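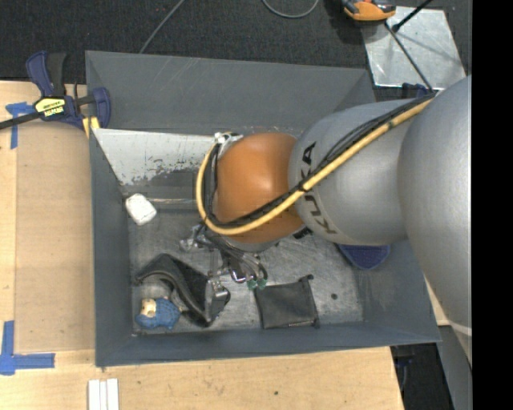

Brenda Lambert's view was that if a robot is let loose in a bin for long enough it will learn something, and that the trick lies in finding out what. She made the remark after a talk on the Perrin trials, to a speaker who had just spent an hour assuring everyone that his robot had learned to grasp. It had learned to grasp the items near the middle of the bin. The ones in the corners it had learned to leave alone.

Chapter 3
Learning to Pick by Trying

In Chapter 2 we supposed that the robot had a model of every object it would meet. Warehouses are less obliging. A strap does not keep its shape, a pouch may lie flat against the floor, and a toy figure offers all sorts of places to take hold, most of them bad. This chapter drops the models and asks how much can be learned from attempts alone.

The method is easily stated. The robot looks into the bin, scores a large number of possible grasps, tries one, and records whether anything came up. The score is then adjusted, and the whole business starts again. Tessier and Arnaud ran this loop for 1,381 attempts on the Linik test set and reported a success rate of 80 per cent on objects the system had been trained with. On unfamiliar objects it was 38 per cent, a figure they had the decency to print in the same table.

Much of the chapter is concerned with the gap between those two numbers. Section 3.1 deals with what should count as a success, a question on which authors tend to be generous to themselves. Section 3.2 covers the choice of the next grasp, and why a robot that always picks its favourite soon stops learning. Section 3.3 takes up walls and corners, where the gripper and the bin compete for the same space and the bin usually wins.

Readers who skipped the probability in Chapter 1 will need it by Section 3.2. The exercises use the Jivlow records, which contain several mislabelled attempts. We have left them in.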